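Play kitchen notebook, May, entry 16

Play corner refit, the food and cookware half. Started after lunch, wrote this up a little past four with tea.

Finally got to the fun part! The shelving is done, the paint is done, and I could spend the whole afternoon with the small stuff. Chi-keung brought the crates down from the store room and we tipped out far more than I expected. The stock list says 129 pieces and I believe it. My plan was to go piece by piece and decide what stays in the first set for the Dellow room, what goes to Yuen, and what needs washing again.

I love the mint green. When Hui-mei picked it for the cookware I thought it would look like a dentist's office, and I take that back completely. It sits so well with the bright food, and the kids at the trial morning went for the colander before anything else (they wear it as a hat, of course, and then they rinse grapes in it, and then it is a hat again). The holes are fine enough that the little beads from the craft shelf stay in, so it doubles as a sorting tray. Keep!

Measuring cups: keep as well. Ching-wen wants to glue them down in a row on the counter. I'm against it. Half the play is carrying things from one place to another and pouring nothing into nothing with great care. Will argue this again tomorrow.

Spread a first pick out on the white table to see how the colors work together before anything gets a shelf label. Frying pan and green slotted spatula over on the left, colander and cups next to them, then the fruit: bananas, strawberries, half an orange. The lavender plate went up by the strawberries and I'm so pleased with it, the light comes through and it makes everything near it look like dessert. Ketchup lying on its side at the far end.
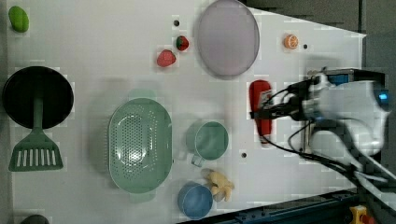
Notes on the pieces

Strawberries. A bigger pinkish one and a smaller red one with a leafy top. They come from different sets and I was going to split them up, but side by side they are much nicer, like real ones from the market where no two match. Staying together.

Orange half. The segments show up beautifully even from across the room. I'd like more cut fruit like this, a lemon or a kiwi. Cheng-en says Cleretti does halves on their own, need to ask him for the page.

Bananas. Great in a small hand, all those curved fingers to grab. Also a telephone, going by the trial morning.

Spatula. The long handle hangs out past the play stove, and it got knocked off all morning. Try a hook on the side panel at kid height. I have 2 hooks left over from the apron rail, one can go here.

Ketchup. Everyone's favorite, me included. Wants a friend, so mustard next if the Toltent order has room.

Still to do

Wash the second crate, warm water and the soft brush.
Shelf labels with drawings, I-hsuan has offered to draw them and hers are wonderful.
Ask Hui-mei if there is a second lavender plate anywhere, two place settings would be lovely.
Move the stove a hand's width off the wall so the hook fits.
Find the lid of the blue crate.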